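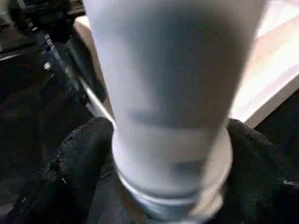

4. Filling and fitting the tank

Fill the Kernthorpe humidifier at a sink or laundry tub, with the power cord unplugged from the wall. Use cool tap water or, in hard-water areas, demineralised water. Frosted walls like those on the tall white container in the photo let shadows show through but can make a water line hard to read, so check the level in good light.

1. Lift the tank straight up off the base and turn it over.
2. Unscrew the cap anticlockwise.
3. Fill to the MAX line. Do not add oils, vinegar or fragrance.
4. Refit the cap and tighten by hand.
5. Wipe the outside of the tank and lower it onto the base.
6. Wait 17 seconds before switching on.

Note: A gurgling sound during filling of the base tray is normal.

Caution: Never carry the unit with the tank fitted. Water may spill into the fan housing.

Replace the filter after 3,000 hours of use. Order part 218 from Arkville Spares. The filter light stays on until you hold the reset button for 4 seconds.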